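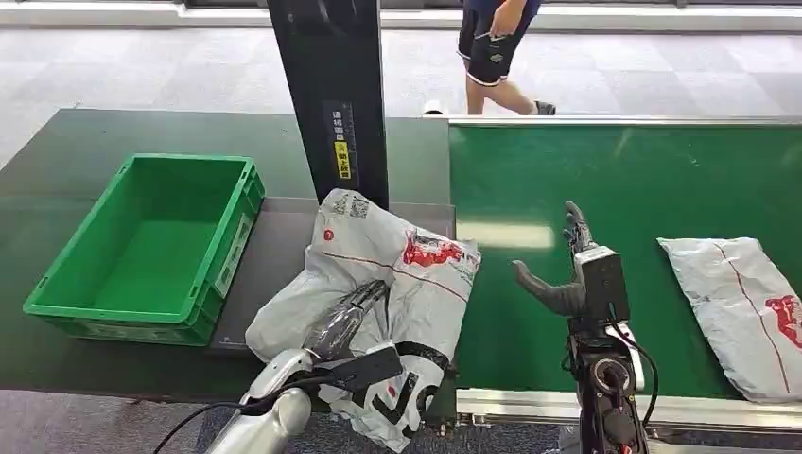 Poly mailer over the gray plate, green crate on the left

Soft mailers and the QR code, how do you get them flat??
posted by So-yul Byun in Packing & Shipping

Packing table question. Most of what we send now is those white and gray plastic bags, and they crumple. Code ends up in a fold, scanner won't read it, then I'm smoothing the thing out with my palm and trying again. Saturday was the worst, maybe one in 5 needed a second go. Boxes never do this. Bags go in the green crate after and I'd like to stop fishing them back out. Anyone have a routine that works? Small shop, no budget for a new scanner.

Effie Ritchie
Had the same thing at Gimton. What fixed it for us was mostly the label end. Stick the code on AFTER the bag is filled and the air is pushed out, not before. Lay bag down, press from the middle out, seal, then label. Keep it an inch or so off the seam becuase that's where it wrinkles. Also check bag size, if there's 3 inches of slack on each side it's going to fold no matter what you do. We dropped down a size for tshirts and rescans pretty much went away.
If the label's already printed on the bag then pull two opposite corners tight while you scan. Tilt it a little too, shiny plastic throws glare.

Dae-han Ji
bigger labels

Teresa Ó Flaithearta
What Effie said about the air. And don't overfill the crate, we stop at 8 bags or the bottom ones come out creased all over again. Stand them on edge if they'll stay, code side up. Ours mostly dont stay.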